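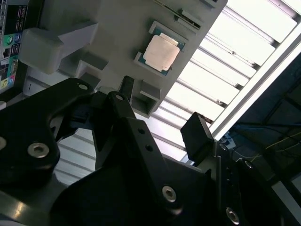 The Arm Is the Cheap Part

Budgeting a robot cell for desktop repair and teardown

Most shops that price a robot cell for computer repair begin with the arm. At Miltavitz, a refurbisher of office desktops, the planning sheet for the first bench began that way too, and the line for the arm was the only one that held. Fixtures, fingers and bench hours all had to be written again before the order went out in September.

The fixture line moved most. A processor has to sit somewhere the gripper can reach it from both sides, at a known height and angle. Miltavitz prints its own holders in gray plastic, with a shallow pocket for the chip and raised blocks around it. The material costs little. The design time does not, and it recurs with every change of socket. The sheet now carries 12 fixture revisions for the first year, each entered as labor.

Fingers come next. The pads that ship with a gripper are sized for boxes and bottles. Work on a motherboard calls for narrow ones that can close near a socket without touching the retention bracket or the memory slots. Pokby, the integrator on the job, quoted a custom pair at 300 dollars. Miltavitz ordered two pairs and entered a third as a spare – a bent finger stops the cell as surely as a failed drive.

Reach should be checked with a full tower on the bench, lying on its side with the panel off. A bare board on a table gives a false answer. The power supply, the drive cage and the walls of the case all take away approach angles, and cables take away more. A buyer who tests on a bare board may find that a longer arm or a second mounting position is needed after the base has been bolted down.

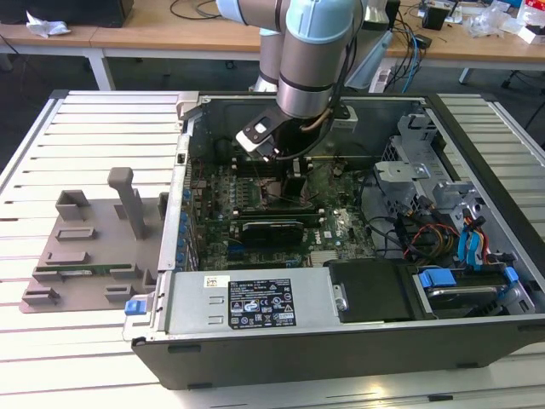

What to ask the vendor

Ask for the price of the control software after the first year. Miah, the package chosen here, is licensed per arm, and the renewal came to 3,947 dollars. It had been left out of the first draft.

Ask who pays for damaged boards during setup. Pokby's contract was silent on this. Miltavitz set aside a stock of scrap machines and charged them to the project.

Ask whether cameras are included in the quote, along with mounts and cable runs. On the Grolusier bench kit they are listed as options.
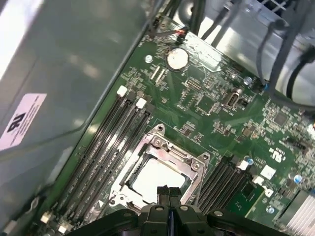 Page last updated: September, 4:10 p.m.

Payback is harder to fix. Miltavitz plans on 2 shifts and counts only the hours when the arm runs without a technician beside it. Loading, cable clearing and fixture swaps stay on the labor side of the sheet. The figure will be reviewed when the first set of fingers is due for replacement.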